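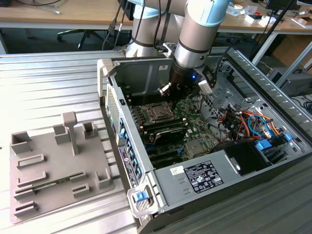 Butodik Dastden Store card kit, 1:175: review

The Dastden was a department store of the interwar type: steel frame, stone face, tall vertical window bays and a rounded corner over the main entrance. Butodik's kit reproduces the two street fronts, the corner and the roof in laser-cut card. It costs 46 pounds and comes in a flat box with a printed booklet. I built it straight from the box, with no added parts and no paint.

Contents

There are 863 parts on numbered sheets. Most are 800-micron grey card, with the window bars and shopfront lettering on a thinner white sheet. Glazing is a single piece of clear film, to be cut by the builder against a paper template. Adhesive is not supplied. The parts are held in by small tabs, and the cutting is clean enough that most came away with one pass of a knife. The exceptions were the balcony rails, where the tabs are nearly as wide as the rails themselves. Two broke. There are no spares.

Scorch marks show on the cut edges of the grey card. They are faint and run along the joints, so they read as shadow on the finished walls. On the white sheet they are more of a nuisance and should be taken off with an eraser before fitting.

Drawings and accuracy

The booklet gives an elevation of each front, a roof plan and a page on the building's history. Butodik has drawn the store as first opened, before the later canopy was added along the Ospina Street side. This is the right choice, as the canopy hid the upper part of the shop windows and spoiled the proportions. The original bronze window frames are shown as plain bars, which is reasonable at this scale.

I compared the main front with a printed elevation. The bays are correctly spaced and the floor heights diminish as they should towards the top. The parapet is too plain. There was a shallow fluted band beneath the coping, and a strip of scored card would have covered it. The clock is also set a little low. 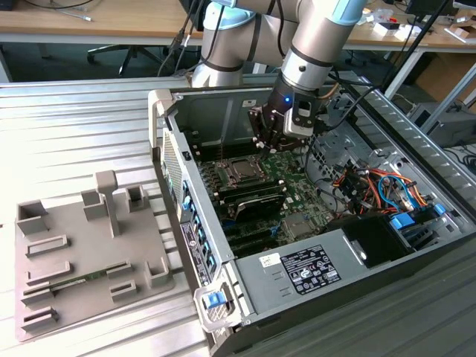 Assembly

The main walls are built up in three layers over an internal box. The box must be square. It relies on slots that are slightly loose, and I would advise checking each corner against a small steel square while the glue sets. An error here will not show until the roof goes on, when there is no easy way to correct it.

The rounded corner is the hard part. Butodik supplies a set of curved formers and a scored outer skin. The score lines are evenly spaced and the skin bends without cracking, but its top edge stood proud of the adjoining wall by the thickness of a sheet. I trimmed the formers and tried again, with a better result. The booklet gives this stage one small diagram. It needs a full page.

Window bars should be fitted to the film before the film goes into the wall. The instructions have these steps the other way round. 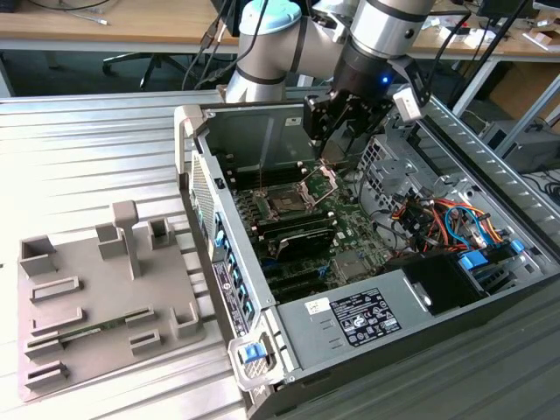

Open tower case on the worktable, with the retention frame of the CPU socket raised.

Comparison with the Rorusska kit

Rorusska sells a resin version of the same store in a smaller scale. Its parapet is better and it has far fewer pieces, but the windows are solid, and the shopfronts suffer badly for it. The rear walls are blank in both kits. Anyone wanting a model to stand against a backing board could use either. For viewing at eye level, the Butodik kit is preferable because the display windows can be seen through and, with some patience, lit.

Verdict

Sound research, good cutting, weak instructions. Not suitable as a first card kit. The price is fair for the number of parts, although a spare set of balcony rails ought to be included at that price. Butodik lists a separate sheet for the later canopy, which I have not tried.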